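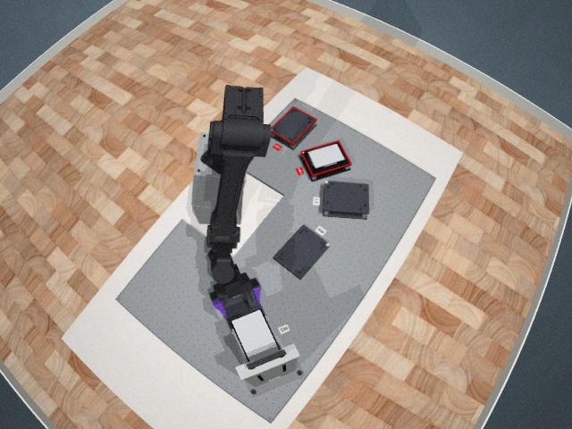
Rendering: robot arm and work area, seen from above.

1/14 The Moncrieff Food Library has published its summer guide to plain pea soup as served in the Arberg district. The guide is free to read at our front desk and will be mailed to members in July. This thread sets out its main points.

2/14 Pea soup was chosen by the members. It is served in nearly 40 eating places in the district, from station counters to hotel dining rooms, and it had never been covered in one of our guides. Earlier guides dealt with rye bread, pickles and smoked fish.

3/14 The guide does not rank kitchens. It records how each soup is made, what is served with it, and at what hours it can be ordered. Prices are left out, as they had changed in several places before the text was set.

4/14 Two styles are found. In Arberg itself the peas are yellow, split, and cooked until no shape is left. In Skerkenach they are whole and green, soaked overnight, and a good part of them should still be firm when the bowl reaches the table.

5/14 Cooks in both towns hold strong views on this point. The Library takes no position. Readers who wish to compare the two will find that the Skerkenach bus stops directly outside the Arberg market hall, where soup is sold from 11 a.m.

6/14 On smoked meat: most kitchens use a ham bone or a piece of shoulder, taken out before serving and returned to the bowl in small pieces. A few now offer a pot without meat. In these the smoke flavor usually comes from dried mushrooms or from onions left in the pan until very dark.

7/14 On toppings: mustard is common, raw onion less so, and fried bread is expected everywhere. The editors met truffle oil once. It was served on the side in a small jug, and the kitchen has since taken it off the menu at the request of its regular guests.

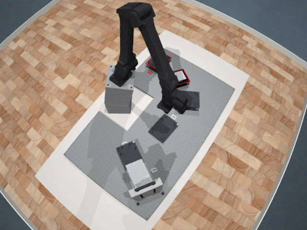 Rendering: black robot arm on a gray pedestal.

8/14 The guide includes one full recipe, supplied by our editor Sihan Qiu, who tested it in the Library kitchen through the winter. It serves a family, with some left for the next day. Many readers will prefer it then.

9/14 In brief: rinse a bag of yellow split peas. Soften 2 onions in lard or oil over low heat. Add the peas, a ham bone, a bay leaf and enough water to cover everything well. Simmer with the lid ajar. Stir more often toward the end, when the soup begins to catch on the bottom of the pot.

10/14 Salt should be added last. Ham bones differ widely, and several test pots were spoiled by early salting. If the soup becomes too thick, thin it with hot water. Sihan Qiu adds 100 grams of diced celery root at the halfway point; the older printed recipes in our collection do not mention it.

11/14 A correction. The first printing states that the Purnau ferry kitchen serves pea soup all year. It is served from fall to spring only. In the summer months the kitchen offers a cold cucumber soup in its place. A slip with the correct information has been placed in all copies still held at the desk.

12/14 We have been asked why canned soup is not covered. The guide is limited to soup cooked on the premises where it is sold. Canned and frozen soups are covered by a separate folder of labels and advertisements in the reading room, which may be viewed on request. Please allow a day for the folder to be brought up from storage.

13/14 Readers who have family recipes for pea soup, in any language, are invited to send copies for the collection. Handwritten pages are welcome, including stained ones. Please note the town the recipe comes from and, where known, the name of the cook. Originals can be copied at the desk and returned the same day.

14/14 The reading room is open until 6 p.m. The kitchen is closed to visitors while the stove is being replaced, and the tasting announced for members will be held in the Skerkenach parish hall instead. Guests are asked to bring their own bowl and spoon. The subject of the next guide, barley, will be covered in a separate thread.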